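Painting a dining room a very dark color, will I regret it?

Asked by Divina Manalastas, Thursday, May 9, 2024
Category: Paint and Walls

Hello everyone, I have been reading this board for ages and finally have something to ask. We moved to Iltley last fall and our dining room is still the same tired cream it was when we got the keys. It's a north-facing room with one window and 8 foot ceilings, and we mostly use it in the evening. My sister Ula (who has strong feelings about paint and lives far enough away that she won't have to look at it) says to go white and be done with it. I keep coming back to something deep, like a reddish brown or a dark wine. I saw a room like that in an old hotel when I was a kid and I've wanted one ever since!

My worries are that it will feel like sitting in a closet, that every fingerprint will show, and that I'll need coat after coat to cover the cream. Also I don't know if I should do the ceiling too. The trim is white and in good shape and I'd rather not touch it. We have a budget of $400 for the whole thing, including brushes and rollers, so I can't really afford to do it twice. Has anyone here gone dark in a room like this and lived with it for a while?

3 answers

Answer from porchlight_marge

Oh, do it! We did ours in a brown so dark my husband called it "the coffee room" for a year, and I've never once been sorry. A north room doesn't get bright just by being painted white. Mine only ever looked gray and a bit chilly, and once it went dark it felt like somewhere you'd want to stay after dinner.

On coverage, please have the store tint your primer. Ask for a gray or a brownish one and tell them what color is going over it. I skipped this the first time I used a dark red, in our old place on Walbridge Street, and I was still seeing pink streaks after the third coat. With tinted primer, two coats did it in the dining room, though I went back and touched up by the window. Buy all the paint at once and pour it together in one big bucket so the color is the same all the way around.

Let it dry properly between coats, too. The can will tell you how long, but I left mine overnight and it ended up closer to 16 hours, what with breakfast and the dog. Dark paint pulls up in little strings if you go over it too soon.

As for sheen, I used matte and it does mark. Chair backs are the worst. If I were starting over I'd get a washable matte or an eggshell, as long as your walls are fairly smooth. The shinier you go, the more you see every lump the last people left behind.

I left my ceiling white. Some people swear by painting it to match, but I have to look up sometimes.

Answer from dk_in_rankin

depends on lamps. get lamps first

Answer from Tobysmom

I agree with Marge about nearly everything except the ceiling. Ours was white against a deep brown and there was such a hard line up there that the room looked shorter, so last September we painted it a warm tan and I like it much better. You could live with the walls for a month and decide then.

The other thing is samples. Please don't go by the little paper chip. Paint a big piece of poster board, two coats, and move it around the room for a few days, especially at suppertime with the lights on. Reddish browns can go quite purple under some bulbs, and you want to find that out while it's still on cardboard. Here is the sort of shade I'd start from, if you want a bit of red in it without going all the way to burgundy. Good luck, and tell your sister we said hi!
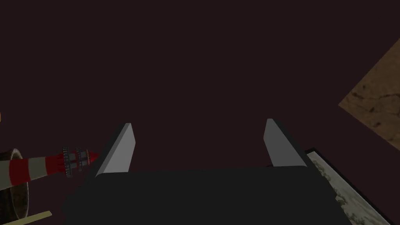 Dark maroon-brown, smooth and plain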